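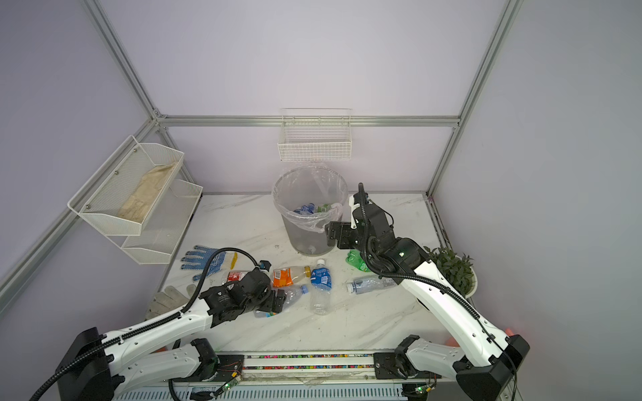
Plasbridge, septembre

Keegan Sutherland compare chez Judivus deux pinces, la Fellari et la Girard, pour le tri de bouteilles. « La première serre bien, mais elle glisse sur le plastique mince », explique-t-il. Il a noté environ 1368 prises.
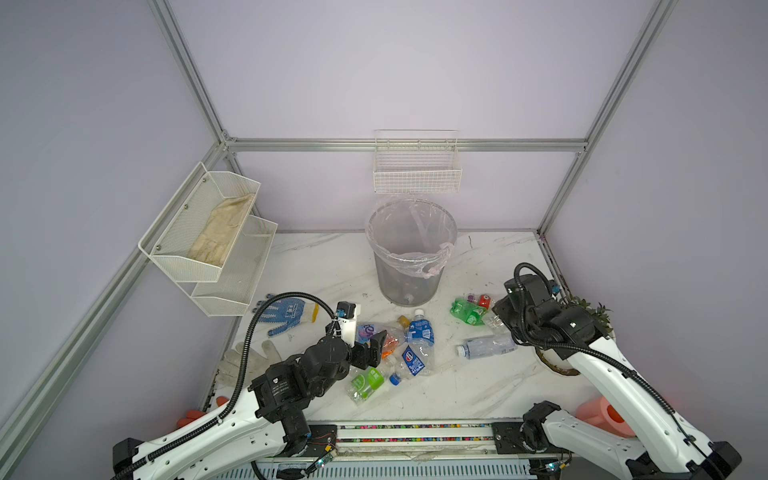 Laquelle des deux pinces va-t-il garder ?

« La Girard, pour le moment. Je veux encore la tester 8 heures avec l'autre contrôleur. »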